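Stano parts list

A table of secondhand desktop computer parts, kept by the Rermont repair group. Version 42, updated in March.
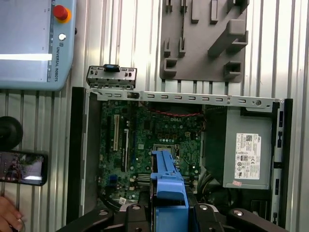

The list has 1813 rows, one per part. Of these, 821 have been matched to a maker's part number; the rest carry only our own shelf code. Memory and drives make up most of it — power supplies were added later and are patchy.

Files

parts.csv — the main table
shelves.csv — shelf codes and room
notes.txt — odd cases, by row number

Columns in parts.csv

id: whole number, never reused
kind: memory, drive, board, card, supply, fan, cable
maker: as printed on the label, blank if none
part_no: blank if not matched
shelf: see shelves.csv
state: good, untested, spares only
added_by: initials

Known problems

Fans are listed by width in mm, except the first 40, which were entered in inches. Do not sort on that column yet. Rows from the old Dimitriou list have no state and should be read as untested. The Stara store closed, so any shelf code starting with ST points nowhere.

Making changes

Edit the CSV directly and save as UTF-8. Dates are not stored. Send corrections to Chrysoula Sarantis; new shelf codes go through Kosmas Gkikas.

Licence

Free to copy and change. Keep this file with the table.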